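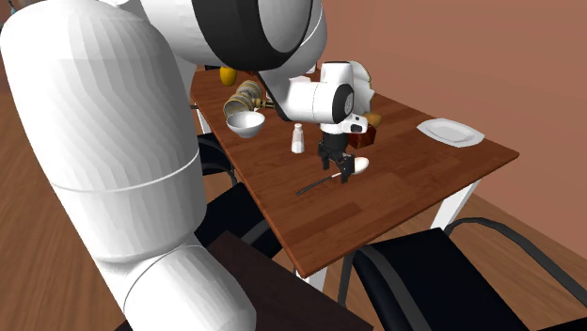 Reading time: 4 minutes

Figure 1. Rectangular dining table with a reddish-brown wood-grain top. Computer rendering.

2. The dining table as the household's spare room

When we first sat down to plan our visits to homes in Purstead, we thought of the dining table mainly as a place where people eat, and our early notes were arranged accordingly, with a page for breakfast, a page for supper and a hopeful half page headed "other." By the end of the first week the half page had taken over the notebook. People did eat at their tables, of course, and often very well (we were fed far more generously than any budget line allowed for), but the eating was squeezed in among homework, tax forms, seed trays, sewing, phone calls to the landlord and a good deal of sitting quietly with a cup of something. In this section we try to give those other uses their due before we turn, in Section 3, to the question of who clears up after them.

By a dining table we mean a table that the household itself calls by that name, whatever room it stands in. The plain rectangular kind in Figure 1, with its warm brown wood grain, is the one most of our hosts had in mind when we asked them to describe "a proper table," including those who were sitting at something quite different when they said it. Mahtab Kazemi, who carried out most of the visits in the Millet district, began asking hosts to draw their idea of a proper table on the back of the consent form. The drawings were nearly always rectangles. One host, whose own table was round and much loved, drew a rectangle too, then laughed and added that hers was "a table for now." She had owned it for 20 years.

2.1 Claiming a place

Most households had settled seats for meals, and hosts could name them without stopping to think. Seats for other work were looser, and this is where the small daily bargaining took place. A child with a school project would spread outward from her supper seat until she met a parent's laptop coming the other way. A grandfather who liked to do his accounts in the morning light would move to the window side and be moved back again before lunch. Very little of this was spoken aloud. Hosts slid things, stacked things, or set down a folded newspaper a little closer to the middle than they needed to, and the others read the message perfectly well.

We had expected that the head of the table, where there was one, would be the most guarded spot. In our visits it was the corner that people were fond of. A corner gives two edges to work along, one for the thing being read and one for the thing being written, and it lets the sitter turn toward company or away from it with hardly any effort. Noémie Gilbert has pointed out to us that this matches her own earlier interviews with night-shift workers, who tended to eat at a corner even when the whole table was free, and we are grateful to her for letting us look through those transcripts.

2.2 The half-cleared table

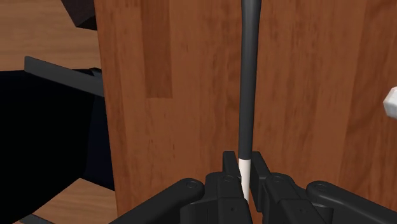
There is a state of the table that came up in almost every home and for which our hosts had any number of names: "pushed back," "made room," "company can wait," and, in one Bumora Street kitchen, simply "Thursday." We have settled on half-cleared. A half-cleared table has had enough moved aside to allow a meal, while the work in progress stays where it can be picked up again. Plates go down beside a pile of fabric. The salt stands on the gas bill. To a visitor it can look like neglect, and several hosts apologized to us for it at the door, but when we stayed long enough to watch a pile being shifted we came to see it as a rather careful piece of housekeeping. The person moving the pile usually kept its order, turned it so that the owner could find the top sheet, and put it within the owner's reach.

The care showed most clearly when it failed. In one family, a visiting aunt tidied everything into a drawer before supper, meaning it very kindly, and the evening was spent in a polite sort of gloom while a half-finished letter was hunted for. Our hosts told us many stories of this type, nearly all with great affection, and nearly all about somebody who did not live in the house. Knowing what may be moved, and how far, seems to be one of the things that makes a person a member of the household in the first place. Mamta Nishad has suggested that we treat it as a kind of local language – learned by being corrected, and hard to explain to anyone who asks – and we have taken up that idea in the discussion.

2.3 Size and its limits

It would be natural to suppose that a larger table settles all of this. Hosts certainly supposed so, and "a bigger one" was the change they wished for most often. Yet in the homes that did have generous tables the work had simply grown to meet the edges, and the half-cleared state was just as common there as anywhere else. What differed was how long a project was allowed to stay. On a small table a jigsaw puzzle lasted an evening, or was carried off on a tray. On a large one it might remain for weeks in June with the family eating around it, and by then it had acquired a right to its place that even its makers were shy of challenging.

We do not want to press this too far. Our visits were made by invitation, in a single town, and people who open their doors to researchers may well be people who are easy about a little clutter. Marcelle Lebrun has also reminded us that a household with no table at all could hardly appear in a study recruited in this way, and that such households surely divide up their floors, beds and countertops with just as much thought. We return to her point at the end of Section 3, where the clearing up is described, along with the long and sometimes heated matter of whose job it is to wipe.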